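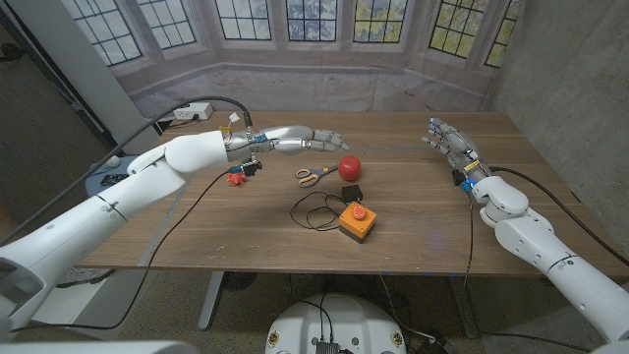

About the Hovland Teaching Laboratory

The Hovland Teaching Laboratory is the part of the Drernitz School of Applied Engineering in which people show robots how to carry out manual work. Students, staff and partner firms come to the laboratory to record tasks on two-armed robots, either by guiding the arms directly by hand or by operating them from a remote station. The recordings are then used in coursework and in research on how machines learn from human examples.

What We Do

Teaching by demonstration begins with a person who knows the task well. At Hovland, that person is called the demonstrator. The demonstrator repeats a short piece of work, such as picking up a pair of scissors or moving an apple from one side of the table to the other, while the system stores the motion of the arms and hands together with the views from the cameras. A typical task is recorded 400 times before it is passed to the learning group.

The laboratory works mainly with everyday objects. Fruit, tools and toys differ in shape, weight and surface, and a hand with separate fingers must approach each of them in its own way. Students are asked to plan the grasp before they touch the controls, and to note in the session log which fingers they intend to use.

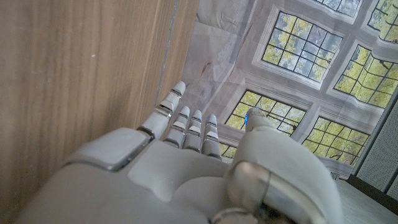
They are also expected to record attempts that fail. A dropped object or a missed grasp is kept in the archive with a label, and the learning group decides later whether it is of use. This practice was introduced in the laboratory's first year and has been kept ever since.

Hand Guiding and Remote Control

Both methods are taught, and every student completes a course in each. Hand guiding is suited to slow movements and to beginners — the arm goes where it is led. Remote control takes longer to learn but leaves the work area clear of the demonstrator's own arms, and it is the usual method for tasks that call for two hands. New operators complete 20 hours of supervised practice before they may record alone. The emergency stop procedure is covered in the first hour and repeated at the start of each term.

Our History

The laboratory grew out of an evening course in machine control offered at the school's Melach building. It moved to its present rooms on the Braltberg campus when the course became a full program, and it took the name Hovland at that time. Some 29 students are now enrolled, most of them in their second or third year of study.

Leadership

The laboratory is led by Tuva Dalen, who joined the school as an instructor in control systems and designed the present operator course. She is responsible for the recording program, for the training of supervisors and for agreements with partner firms.

Visits and Cooperation

Firms that wish to have a task recorded are invited to submit a written outline with a list of the objects involved. Outlines are reviewed twice a year, and the next review takes place in May. School groups may visit by arrangement with the office at Braltberg — visitors under 16 must be accompanied by a teacher.

Page last revised 2024-10-20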